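Wed 16 February

# How to cover a worktable with brown paper so it stays flat

I've been covering tables with brown paper for more years than I'd like to admit, first for my kids' painting afternoons and then for the Saturday craft classes I teach above the Sandine yarn shop. It's cheap, it looks friendly, and when you're done you peel it off and there's your table again, no scrubbing. But my first attempts were awful! The paper bubbled in the middle, the corners popped up by lunchtime, and somebody's sleeve always caught the edge and dragged half the glue pots along with it. So I'd like to walk you through the way I do it now, with a few detours.

## What you'll need

- A roll of brown kraft paper, wider than your table if you can find one (mine is from Kornora, the 80 gram weight)
- Low-tack painter's tape
- Long scissors, or a utility knife if you trust yourself with one
- A dry, clean dish towel
- A tape measure
- A helper, if there's one in the house

On the paper: thinner sheets are tempting at the store, but they tear the minute you lean on them with a pencil. I tried a 53 gram roll last November and went through twice as much of it, so there went my savings. Alipour makes a nice heavy one too, although it has a shiny side that won't take watercolor, and you do have to remember to put it face down.

## Getting the paper to relax

Paper that has lived on a roll wants to go on living on a roll. Cut your piece the night before. Measure the length of the table, add 10 inches, and cut. Then roll the sheet up the opposite way, with the curl facing out, slip a loose rubber band around it and leave it on a shelf until morning.

If you're in a hurry, you can pull the sheet slowly over the edge of the table, curl side up, keeping a gentle pressure with both hands. My friend Forough Moradi does it this way every time and gets lovely results. I get creases. Try it on a scrap first and see which of us you take after.

## Laying it down

Wipe the table and let it dry completely. I mean completely – a single damp patch will come through as a ripple, and you'll be looking at it all day long.

Lay the paper with the curl facing down, so the ends press toward the table instead of lifting away. Center it so you have the same overhang at both ends. Now tape the middle of one short side, folding the paper under the edge as you go, and walk around to the other end. Pull until the paper feels snug, like a bedsheet, and tape the middle there as well.

After that, take the dish towel and smooth from the center out toward the long sides. Tape the middles of those, then work your way out to the corners, a bit on one side and a bit on the other. Please don't start with the corners. I know it feels natural, but all the slack ends up in the middle and you can't get it out again without starting over.

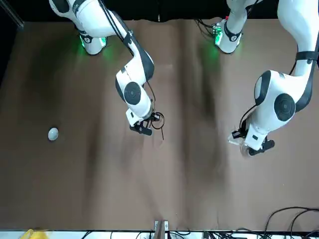
*Brown paper on a tabletop, with two white robot arms over it.*

Corners are just like wrapping a present. Fold the short side down, tuck the extra into a triangle, bring the long side over it and tape it from underneath, where elbows won't find it. If your table has rounded corners, make four or five little snips in the overhang and let the flaps overlap.

## When one sheet isn't wide enough

My roll is 32 inches wide and my big table isn't, so I use two strips. Overlap them by the width of your hand and put the seam off to one side, where nobody will be writing. Tape it in one long run instead of little pieces, and rub the tape down with the back of a spoon. For a party table I hide the seam under a runner. Bimano sells pretty cotton ones, but a strip of leftover fabric does just as well.

## Keeping it nice

Spills happen, of course. Blot them right away, and if the paper puckers, slide a piece of scrap cardboard underneath until it dries. A torn spot can be patched with a square of the same paper and a little glue stick around the edges. Nobody in my classes has ever complained about a patch, and the children like to draw windows on them.

When it's time to take everything off, peel the tape back slowly at a low angle. If it leaves some stickiness behind, a drop of cooking oil on a rag will lift it, followed by warm water and dish soap. I fold up the used paper and keep it under the sink for wrapping vases, and the really messy pieces go in the trash.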